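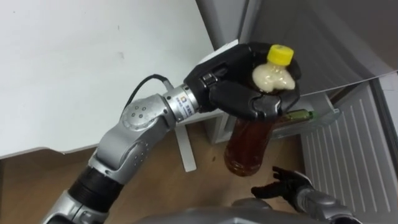
An office kitchenette (also tea point, pantry or coffee corner) is a small area in a workplace where employees can store, prepare and consume drinks and light food. It is different from a canteen, in which meals are cooked and served by staff, and from a full kitchen, which has a stove and usually an extractor. The kitchenette in most cases has a refrigerator, a source of drinking water, a way to heat water and a surface on which things can be put down. It can be a separate room, a recess in a corridor, or simply one side of a room that is used also for other work.

2602 shares

Names

The name of the space is different from country to country. In the United States the words break room and kitchenette are both common, but a break room is expected to have seats and a kitchenette is not. In Britain and Ireland the term tea point is used by architects and furniture suppliers, and employees often say only "the kitchen." In Singapore, Malaysia, India and Indonesia the usual word is pantry, which in American homes means a cupboard or a small room for dry food. This causes small misunderstandings in international companies. Slamet Simanjuntak, in his handbook for facility staff, recommends to write on a floor plan what the room contains and to leave the name to the people who will use it.

Older texts in English also have the word tea room. It is now avoided in building documents, as it can be confused with a public establishment where tea is sold.

History

Before the twentieth century most clerks ate at home, in a nearby eating house, or at the desk from a packet they had brought. Where tea was offered during the working day, it was prepared in one place in the building and carried around. The tea trolley remained a usual sight in larger British offices for several decades after the Second World War. Its decline is generally connected with the vending machine and with the price of labor, and the two causes are hard to separate.

The domestic refrigerator became cheap enough for small companies in the second half of the century. Together with the electric kettle and the drip coffee maker it made it possible to have a working kitchenette without gas and without a person employed for it. The microwave oven came later and changed the midday meal more than the other appliances, because food cooked at home in the evening could be eaten hot at work the next day.

A case often cited by students of the subject is the former Koutsoukos printing works, where the drawings of three successive renovations have been kept. Eirini Karagiannis, who studied them, shows that the first plan has no place for food at all. The second plan has a shelf with a kettle, which was drawn by hand after the plan was already approved. In the third plan the kitchenette takes the position of the old paper store and is larger than the director's office. Karagiannis is careful to say that one building does not prove a general tendency, but her drawings are reproduced in many later works, sometimes without this warning.

Location and layout

The position of the kitchenette is decided mostly by the pipes. A sink needs a water supply and a drain, and it is expensive to bring them far from the existing ones, so kitchenettes are frequently found beside toilets or at the core of the building near the elevators. If there is no sink, the area can be placed freely, and it needs only electrical outlets. Such "dry" kitchenettes are common in rented offices, laboratories and workshops, where the tenant is not permitted to change the plumbing.

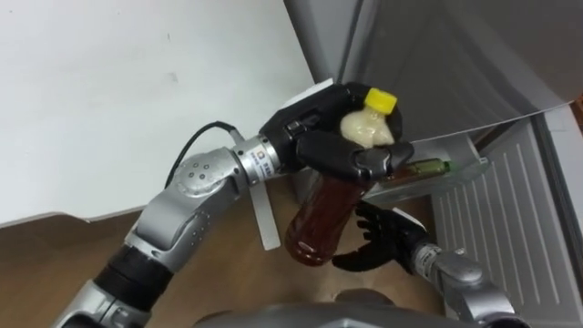

The door of the refrigerator is the element that is most often forgotten in planning. It needs free floor in front of it, enough that one person can stand with the door open and another person can still pass behind. Most models for the home allow the hinges to be moved to the other side. The work takes a short time but must be done according to the manual, and in many offices it is never done, so the door opens toward the counter and every user has to walk around it.

A surface near the refrigerator, on the side where the door opens, is called a landing surface. It is useful for putting down a bottle or a box while the other hand is busy. In a kitchenette without a counter, a table can have this function.

Grigoris Vrettos divides kitchenettes by layout into the line, the corner and the island. The line has all equipment against one wall and is the cheapest. The corner gives more surface, but two persons can disturb each other at the inner angle. The island needs a large room and is found mainly in companies that wish to receive visitors there. Vrettos's book treats the table and the desk together, and it has been criticized for this, because a desk is assigned to a person and a kitchenette table is not.

Flooring

Floors in kitchenettes must resist water, coffee, grease and the movement of heavy appliances. Ceramic tile and sheet vinyl are the usual choices in new buildings. Wood and materials with the appearance of wood are chosen when the kitchenette is open to the office and the designer does not want a visible border between the two areas.
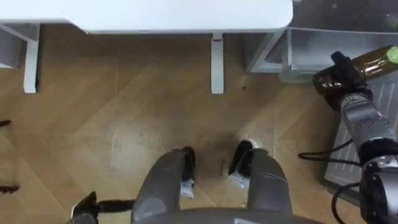 Wooden floor beside a desk.

Wooden floors are comfortable to stand on and easy to repair in small parts, but they suffer when water stays in the joints. Scuff marks from shoes, chairs and wheels are seen more on a smooth light finish than on a brushed or dark one. Many marks can be removed with a slightly damp cloth or a soft eraser. Deeper scratches need wax or a new finish. A mat in front of the sink is recommended by most manuals, although a mat that is not fixed can itself become a reason for falls. Felt pads under the legs of chairs should be changed from time to time, as small stones collect in them.

Under a refrigerator the floor should be level. If it is not, the door does not close by itself, and the compressor may be louder than normal. The front feet of most refrigerators can be turned to correct a small difference.

Equipment

Refrigerator. The temperature inside should be 5 °C or lower. In a shared refrigerator the door is opened many times in a short period before and during lunch, and the air near the door shelves becomes warmer than the air at the back. For this reason drinks are better kept in the door, and milk and cooked food on the inner shelves. Overfilling prevents the cold air from moving. Plastic bottles can be stored lying down if the cap is well closed, but an opened bottle is normally kept upright.

Water. Drinking water is supplied by the tap, by a cooler with a large exchangeable container, by a dispenser connected to the pipe, or in individual bottles. Individual bottles are practical for meetings and for guests, but they produce waste and take much space in the refrigerator. In many offices they have been partly replaced by reusable bottles which employees fill by themselves.

Heating. The electric kettle brings water to 100 °C at sea level and switches off. In areas with hard water it must be descaled, and vinegar or citric acid is used for it. Microwave ovens should be placed no higher than the shoulder of a short adult, so that hot liquid is not lifted above the face.

Shared use

The rules of a kitchenette are only in part written. Bello Onuoha, a sociologist, collected 33 notices from the doors of office refrigerators in the Ludstead business district and sorted them by tone. The largest group asked the readers to remove old food before the weekend, most often on Thursday or at the end of the working day. A second group concerned food taken by somebody else than the owner. Onuoha found that signed notices were shorter and more polite than unsigned ones. He also noted that several notices referred to events which the present employees could not remember any more.

Labels with a name and a date are the simplest method for ordering a shared refrigerator. Some companies give each team one shelf. At the engineering firm Prutovari this system was introduced in June and was given up when the teams were reorganized, but the labels stayed on the shelves and new employees continued for a long time to obey them.

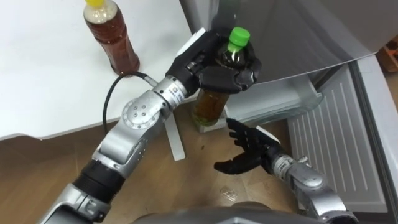
Cleaning is paid for by the employer in larger offices, yet the contract of the cleaning company often excludes the inside of appliances. It is therefore useful to state in writing who empties and washes the refrigerator, and how often. Spilled liquid should be wiped at once, also under the drawers. The rubber seal of the door collects crumbs and can be cleaned with warm water and a little soap. If the seal is hard or torn it should be replaced.

Social role

Several authors have seen the kitchenette as a place where persons from different departments meet without an appointment. Kyriaki Balaskas followed two floors of the insurance company Bridine, one with a kitchenette in the middle and one with a kitchenette at the end of the corridor. On the first floor people stayed for a shorter time but came more often. On the second they came in pairs and remained to talk. Balaskas did not find that one arrangement was better for the work, and she considers the question itself badly formed, because the employees of the two floors had different tasks.

The noise of conversation is the most frequent complaint when the kitchenette is open to the working area. Smell is the second one, in particular from fish and popcorn. A door solves both problems, but it also makes the room darker and smaller.

See also

Break room
Canteen
Coffee break
Water dispenser

33 comments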